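Progress report, Trimdale Safe Handling Practice project
To: Skodumden Fund, small grants desk
January 10, 2025

Hello again! You asked for something shorter than last time and with fewer tables, so I've left the tables out altogether and I'm just going to tell you how it's going. The short version is that the rulebook is mostly written, people are using it, one part of it is late, and we've spent less than I said we would.

A quick reminder of what you're paying for. We set out to write a set of house rules for small labs that run a collaborative arm near liquids and glass. The big safety standards cover forces, speeds and who can stand where, and we follow them. They don't say much about a beaker of water sitting next to somebody's cables. Every lab we talked to had its own habits for that, mostly unwritten, and some of them contradicted each other (one lab wanted all glassware taped down, another had banned tape).

So the draft now has three parts. The first is setup, the second is running, and the third is what to do after a spill or a break. Setup is finished. I'm happy with it, and it's had the most arguing, so I think it will hold up. Running is finished except for the section on people reaching in, which I'll get to. Spills and breaks is the late one.

Setup first. The rule that changed the most since October is the one about what may be on the table when the arm is live. My first version said "only the items needed for the task," and everyone who read it asked me who decides what's needed. Fair enough! It now says that each item on the table has to be on the task sheet, including things put there on purpose to be in the way. If it's on the sheet it stays, if it isn't it goes before the arm is switched out of hold. The Dabbas lab tried that wording for a month and had no trouble with it, apart from wanting a bigger sheet.

The second setup rule is the water rule. Plain water only during trials, no dyes, no solvents, and the fill level gets written down before the first run. We'd had a limit on how full a beaker could be and I took it out again, because the right limit depends so much on the speed you're moving at. The speed rule handles it now. Any open container with liquid in it gets carried at the slow setting, full stop, and the operator can't change that from the pendant. You need the key for it.

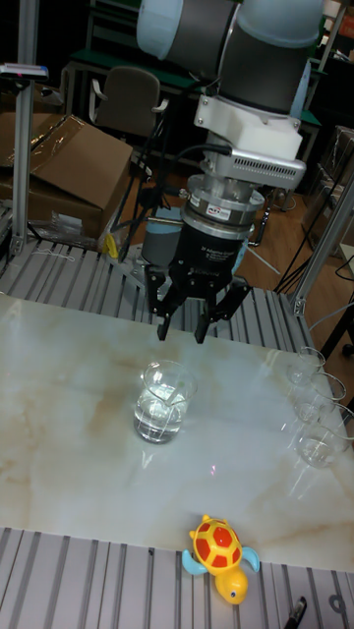 The third one is about fingers, and I mean the gripper's. With a two-finger gripper it's pretty easy to say how wide it opens and how close it may come to the next object. With three fingers that bend at the joints, the widest point moves depending on the pose, and our old clearance number was measured from the palm. That was my mistake. We now measure from the outermost fingertip in the open position, and the clearance is 70 millimeters to anything breakable that isn't the target. It sounds like a lot until you watch somebody set it up by eye. Two of the labs have cut a strip of card to that length and just use that, so I've put the card strip in the rulebook as the recommended way.

We also wrote down how to approach glass: come in from above, pause, then close. The pause is new. It slows everything down a bit and the Drondden people complained about it, and I understand why, they have a lot of runs to get through. We agreed that they could shorten it once a task has passed its first clean batch. I'd like to keep the pause for everyone else until we have more to go on.

On numbers, the logbooks we've collected so far cover 1,513 grasps under the new rules. That was our target for the whole grant, so we're ahead there. I haven't finished going through them, and I'd ask you not to quote anything from them yet. The labs fill in the "near miss" box very differently. One writes down every wobble, another seems to save it for actual breakage, and until I've sorted that out a comparison between labs would be nonsense. I've added a one-page guide on what counts as a near miss and sent it around.

Now the late part. Spills and breaks needed a decision on who is allowed to restart the arm after glass has been on the table, and I wanted the same answer from all the labs. I didn't get it. The current draft says the person who cleaned up can't be the person who restarts, which works fine in a big group and is awkward in a lab where two people share a bench — one of them is often out. I'm leaning toward letting one person do both with a written checklist. I'll send you that wording when it's been tried.

The reaching-in section is waiting on the same conversation. For now the rule is simple and a bit blunt: the arm goes into hold before any hand crosses the table edge, even to nudge a glass. People forget. I forget! We're trying a printed reminder on the pendant itself.

Money: $400 of the printing budget is unspent, as most labs preferred a file to a bound copy. I'd like to move it to translation, if you're okay with that. I need a yes or no before I can book the translator.

Next up for me are the spill wording, the logbooks, and a visit to Drondden to watch a full shift.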